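What two hundred demonstrations of the same PC really teach

Every few months somebody sends me a clip of a robot arm putting parts into a computer, and every time I'm asked whether I've changed my mind. I haven't, at least not much.

The pitch is always the same. Programming a robot is slow and costly, so let a person do the job by remote control, record what the arms did, and train on the recording. Dandix sells it this way. Flelano sells it this way too, with nicer slides. "Anyone who can do the task can teach the task," goes the line, and I have heard it from people who have never tried to drop a processor into a socket through a pair of hand controllers.

I have tried it. I spent a Sunday at it with Benjie Cabanatuan, who is far better than I am, and my wrists knew about it on Monday. You can't feel the part. You watch, you guess, you nudge. What gets recorded is a skilled person doing a clumsy version of something they could do well with bare fingers.

Then there's the workplace. The parts wait in a fixture made to hold them, the drive upright in its caddy, the processor flat in its pocket. The tower is on its side with the panel off and the socket lever already up. A lot of the thinking has been done before the arm moves at all.

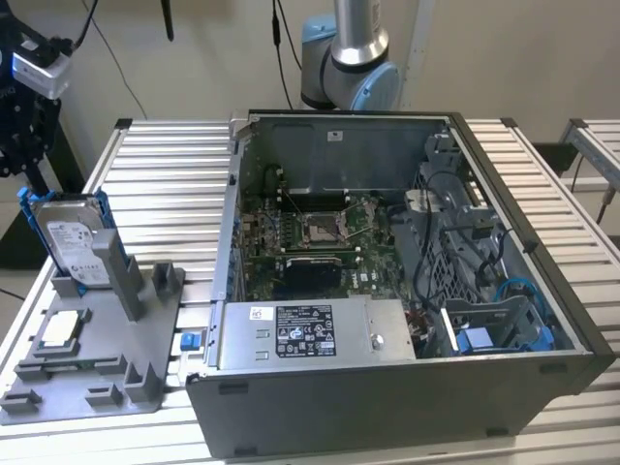 The part that gets left out

Somebody designed that fixture. Somebody decided which steps the robot would be spared. I would like to see those hours in the price, next to the 200 demonstrations the sales sheet is so proud of. Ourania Tzavaras, who disagrees with me about most of this, says fixtures are normal in any factory and I should stop sulking about them. Fair enough. But then a factory fixture and an ordinary scripted arm might do the same job, and I want to hear why I should pay for the teaching.

Her better argument is variety: change the case, record a few more runs, carry on. Maybe so. Show me the tenth case, with a stiff lever and a cable in the way, and tell me how many runs it took. I'd put up with 1000 if somebody would print the number.

Until then I'll keep deleting the clips.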